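A Day at the Piątek Button Works Open House

I have wanted to go to this thing for four years. Every summer I'd hear about it the week after it happened, usually from someone showing me a jar of buttons they'd bought for next to nothing, and every summer I'd swear I'd put it on the calendar. Well, this year I finally did. Piątek opens the factory to the public for one day only, and on Tuesday, August 20, 2024 I took the day off work, packed a sandwich, and drove out to Flanamport with my friend Yae Oda in the passenger seat telling me I was in the wrong lane.

(I was in the wrong lane.)

Flanamport is one of those river towns where the main street runs downhill and everything worth seeing is at the bottom. The works sits right on the water, a long brick building with a sawtooth roof and a loading dock painted a green I can only describe as hospital. Parking is on the grass across the road and it's free. Get there before ten if you can. We pulled in at ten fifteen and ended up next to the porta-potties.

You check in at a folding table, they give you a paper wristband, and you get assigned to a tour group. There were 17 of us in ours, including a very serious boy of maybe eight who had brought his own clipboard. Our guide was Aravind Varma, who runs the finishing floor, and I can't say enough good things about him. He talks fast and he walks faster, and he clearly loves the place. He also kept handing us things to hold, so by the end my jacket pockets were full of blanks and shavings and half a button.

The tour starts in the shell room. I did not know they still cut shell! Most of what Piątek makes now is polyester and corozo, but they keep one line going for the mother-of-pearl, and it's the loudest room in the building. The cutters are tube saws, basically a little hollow pipe with teeth, and an operator holds the shell up against it with tongs while water runs over everything. Out pops a disc, all rough and chalky on one side. The floor was wet, so wear real shoes. Yae wore sandals and regretted it out loud for the rest of the morning.

The oldest saw in there dates from the founding of the company, 146 years ago, and it still runs on special occasions. Apparently open day counts, because they ran it for us for about a minute and it made a noise like a goose being told bad news. The boy with the clipboard wrote something down.

From there you go through a set of rubber curtains into casting, which smells strongly of resin. This is where the polyester buttons start. They pour the liquid into a big spinning drum, and it spreads itself out into an even sheet against the inside wall. If they want the pearly look, there's a pigment that lines itself up while the drum turns. When the sheet is about as stiff as cheese they slit it, peel it out in one piece, and run it through a punch. Aravind passed around a piece of punched-out sheet, which looks like lace for a giant. I asked what happens to the leftovers and he said most of it gets ground up as filler, though a lady in town takes some of it for her garden fence. We drove past the fence on the way home. It's great.

Next was the corozo, and I was most excited about this part because I use corozo buttons on nearly everything I sew. Corozo is a palm nut. It comes in whole, in sacks, looking like a dirty walnut, and once it's dried and peeled it's as white as a tooth. They slice it by hand, two cuts per nut, and then the slices go to the turning machines to be shaped. You can dye it any color and the grain still shows. They had a tray of test dyes out, and there was a mustard in there I would have fought someone for.

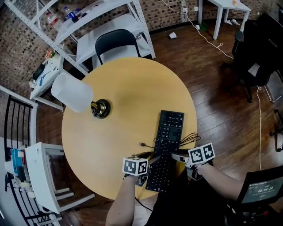

After the corozo we had a break for lemonade, which I needed, and then Aravind took us up to finishing. It's on the second floor, under those sawtooth windows, and the light is beautiful. Finishing is tumbling, mostly. The buttons go into wooden barrels with water and pumice and just roll around for hours, then into another barrel with something finer, and then into a last one with wax and wooden pegs. He opened a barrel for us so we could reach in. It feels wonderful! Warm and slippery, like putting your arm in a bag of rice. I'd have stayed there all day, but there was another group coming up the stairs behind us.

Holes are drilled before tumbling, by the way, and not after. I'd always assumed it was the last step. If you drill late you get sharp edges on the holes, and sharp edges cut thread, and that's why the buttons on cheap shirts fall off. I went home and checked a few of mine with my fingernail, and he's right. You can feel it.

The last stop on the official tour is the sample library. Oh, the sample library. It's a narrow room with drawers up to the ceiling and a rolling ladder, and every design they've ever put into production is sewn onto a card and filed by year. You aren't supposed to open the drawers yourself, but you can ask for a year and somebody will bring it down. Yae asked for the year her mother was born and got a tray of little red Scottie dogs, all with the same slightly annoyed face. I asked for the year my house was built and got brown coat buttons. Then more brown coat buttons.

There's a side room off the library with the Drirar collection in it, and please don't skip it like half our group did. Drirar was a competitor across the river that closed down, and Piątek bought the molds and a good part of the stock. Their thing was glass. Tiny pressed glass flowers with gold paint rubbed into the creases, and moons, and a set of fruit with a banana that I still think about. They aren't making any of it now, but Aravind said they've been cleaning up the molds and might try a small run in November. I put my name on the list. If you know me, you know I'll be calling them in October.

Now, the shop, because I know that's what some of you scrolled down for. It's set up in the packing hall at the far end, and on open day the seconds are sold by the scoop. A scoop is an old tin measuring cup. You pay by the scoop no matter what you put in it, so the trick is to go for small, flat ones and shake it down as you fill. I did three scoops: one all shell, one all corozo, and one I let Yae choose with her eyes closed, which turned out to be nearly all beige. They also had carded sets from the regular line at 37 percent off, and the big horn toggles, which weren't discounted at all, and I bought two anyway.

Cash is quicker. The card line ran out the door and past the lemonade.

Lunch was our sandwiches on the river wall, but there was a food truck doing pierogi and it smelled so good that we had those too. The potato and cheese was better than the mushroom. Yae says the opposite. There's also a tiny café called Prarimitz halfway up the main street, which isn't part of the open house but was full of people with wristbands and rattling paper bags. We stopped in for coffee before the drive. They do a poppy seed roll that's more filling than bread, and the woman behind the counter has a dish of Piątek buttons by the register that you're allowed to take one from. I took a green one with a chip in it.

A few practical things before I forget. The tour is a little over an hour and there's a lot of standing. There's an elevator to the finishing floor but you have to ask for it at the check-in table, and it's slow. Ear plugs are in a bowl outside the shell room — take them! Photos are fine everywhere except casting. Kids under six can't go in the shell room at all, but there's a sorting table out in the yard where they can dig through a tub of mixed buttons, and I saw plenty of grown-ups elbow deep in it too.

We didn't get to the dyeing demonstration because it filled up before we got there. Sign up for that one at check-in when you get your wristband, not after the tour like we did. Yae is still mad about it.

My shell buttons are soaking in the kitchen right now to get the last of the dust off, and I've already picked out six matching ones for the blue linen blouse. I need seven. If anyone else went and has a half-inch, two-hole, slightly pinkish one lying around, please write to me.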